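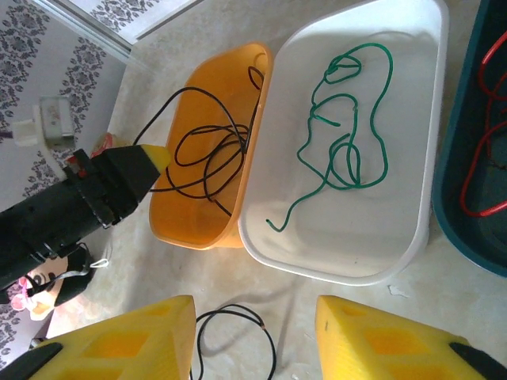 *Wire sorting from the wrist camera's side: green in the white tray, black in the orange bin, red in the teal one.*

Cable is the thing that makes good grippers look silly. A block stays where you put it. A wire springs, snags on its neighbor and follows your fingers back out of the bin — and that's exactly why we wanted to spend December on it!

We had two sets of fingers to compare on the same arm. The Ploteden pair is stiff and narrow, lovely for picking up a screw. The Perkisine pair is wider and gives a little at the tip, and on paper it should lose to the Ploteden on anything thin. Each set got 700 tries at lifting a loose loop off the floor and dropping it in the bin of its color.

The Perkisine fingers won, and it was great fun to watch. They seem happy to take a loop badly, a bit off center, and still hang on to it. The Ploteden pair wants a clean approach, and when it gets one it is the quicker of the two, 7 seconds from floor to bin against 9. Give it a curl standing up on its side, though, and it tends to push the wire along the floor.

The camera mattered more than we expected. We began with one overhead, and black cable simply vanished into its own shadow. Moving to a small one at the wrist fixed most of that (bright light still washes out a pale tray, so turn your lamps down a notch). The Zinchenko controller took the new view without complaint, and setup took us 10 minutes, coffee included.

Red and green wire are next, tangled together in one bin. Preso has a softer pad on the way that we can't wait to bolt on — black cable has had things its own way long enough.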